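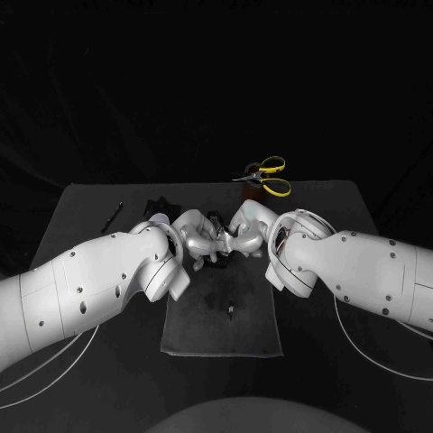
Astton Catalog, Issue 7, page 44

Steteto Two-Arm Recording Station

If you have ever tried to teach a machine to do something with its hands, you already know that most of the work goes into collecting the examples, and that most of the collecting goes into setting up, putting back, starting over and looking for the little screw that rolled under the bench. The Steteto station is our attempt to make those long afternoons a bit kinder to the people who spend them. It gives you a matched pair of white arms with jointed, multi-fingered hands, a dark work table with a black backdrop, and recording software that starts and stops when your operator wants it to (and keeps quiet the rest of the time!).

We're especially fond of it for two-handed work. One hand holding while the other one turns, pulls or steadies is where a lot of setups get awkward, and where a learning system needs plenty of patient, varied examples. With Steteto both hands can meet over the middle of the table, close enough to share one small object between the fingertips, and every joint on both sides is written to the same clock as the video. You won't be lining up two files by eye at the end of the day.

How a session goes

The operator sits at the control seat and drives the arms directly. Press the left pedal to open an episode, do the task, press it again to close. The right pedal throws the episode away, and we'd encourage you to use it freely. A fumble that gets recovered is often well worth keeping, but an episode where the operator sneezed and both arms went for the ceiling probably isn't.

Each episode takes a short written label. You can type it in once and let it carry over, or change it every time, and you can add a second note later when you're going through the recordings with a cup of coffee. We ship a starter list of 25 tasks with the station, a mix of small hardware, household bits and soft materials. Please don't feel bound to it. The customers who seem happiest are the ones who toss out half the list in the first week and write their own.

A word about the table. Ours is dark on purpose, and so is the backdrop, and we suggest laying a soft gray cloth in the middle where the hands do their work. Small metal parts show up nicely against it and don't skitter off the way they do on a bare surface. Beyond that, leave a few everyday things lying around at the back: scissors, a pen, some cards, whatever you have. Move them between sessions. A system that has only ever seen a perfectly tidy table tends to get confused by an untidy one, and real tables are untidy.

Soft things

Thin, floppy material is the hardest category we support and the one we get the most mail about. It never hangs the same way twice, it folds over itself, and if it lets any light through, the edges are difficult for a camera to find. Our advice is to record more of it than you think you need, in shorter episodes, and to let the operator bunch it up differently before each start.
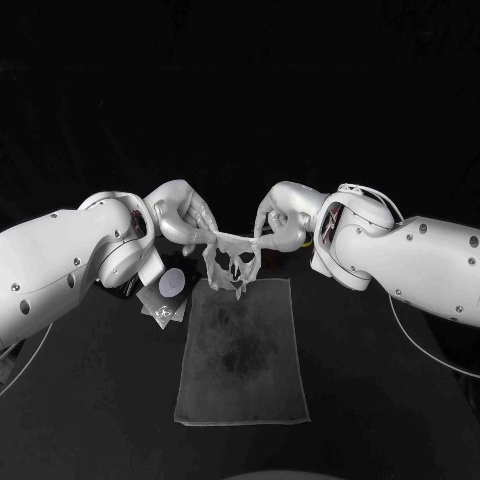

One reader of the last issue wrote to say that their team had been smoothing the material flat before every episode, and that the trained policy was lovely with flat sheets and hopeless with anything else. They asked whether it was worth recording the crumpled starts too, even if the operator takes twice as long over them.

Yes, very much so, and we'd put up with the slower pace. Our own team at the Tridton workshop records crumpled starts and flat starts in the same session and labels them separately, so you can always pull one group out later if you find you have too many.

What comes with it

Two arms with hands, left and right
Table, backdrop and head camera mount
Control seat with two pedals
Recording and labeling software, 23 seats
Two gray cloth mats (washable, and you'll want to wash them)
Starter task list and printed handbook

Spare fingertips and the longer cable set are made for us by Yüksel and are sold separately. If your arms will be working wide apart, do order the longer cables. The standard ones are fine for work near the center of the table, but leave a loose loop on each side and check before every session that neither loop can catch on an elbow.

Ordering

Stations are built to order in Tridton. Orders placed now go out in November, and we'll call you beforehand to talk through floor space and power. Prices on this page were last checked on 3 Aug 2025 and are sent on request along with the floor plan.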